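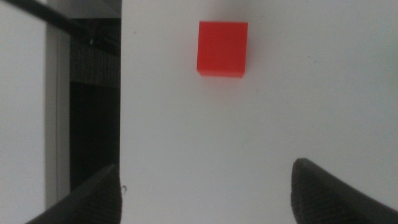 Shuzhen Kong would rather teach a cat to do taxes, since the cat at least doesn't need the lesson repeated 200 times. She said so halfway through her second shift at Varkoditz, where the job is to steer a robot by remote control until it can be trusted to pick up a red cube without help.

The company wants 2000 of these lessons by October. Each one goes the same way: jaws open, down, close, up, put it back somewhere else. An operator does all of it with a hand controller, and the software, called Jenov, keeps a record of every wobble. It also learns the wobbles. Operators who hesitate before closing the grip have so far produced a robot that hesitates before closing the grip.

"We asked people to be natural," said Arlo Holloway, who runs the sessions. "Then we watched natural, and now there's a training morning."

The count stood at 900 on February 10, 2026. Lessons in which the cube leaves the table are kept in a separate folder, which Holloway declined to size.

Once the cube is done, Varkoditz plans to move on to a task with 2 cubes. Kong has asked to be told in advance. The pay is by the hour, and sneezing at the controls is discouraged.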